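Sorting It Out

The question that comes up most in the inbox, after "how do I unsubscribe," is whether a machine can do the chores yet. Mesfin Hadgu has been asking it on the shop floor at Alden for 4 months, and his answer in March was "some of them, if you stand there."

The chore he picked is a dull one. Push buttons come down a belt, red ones go in the red tray, yellow ones in the yellow. A new hire gets the hang of it before the coffee cools. The arm, which the crew calls Vondau after a supplier they no longer speak to, needed most of the winter.

Telling red from yellow was easy. Picking things up was the trouble. A mushroom-head button is a round cap on a square base, and Vondau liked to grab the cap, lose its nerve, and leave the thing lying on its side. Mesfin slowed the belt. Then he slowed it again. At the current speed a run of 100 buttons takes long enough to eat a sandwich and feel bad about it. 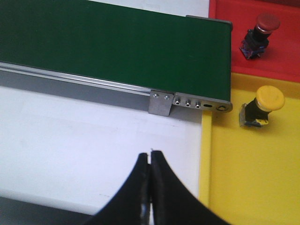 The next goal is 900 buttons in a shift with no more than 7 rescues, a rescue being any time a person has to reach in and fix something. Mesfin thinks they'll get there by summer. His crew has a pool going, and the smart money is on fall.

As for the home front, I asked if the same arm could match my socks. He wanted to know if the socks came in red and yellow, and if they could arrive one at a time on a belt. They do not and they cannot - so I'm still doing my own laundry, and the dishwasher still gets loaded wrong by a human being.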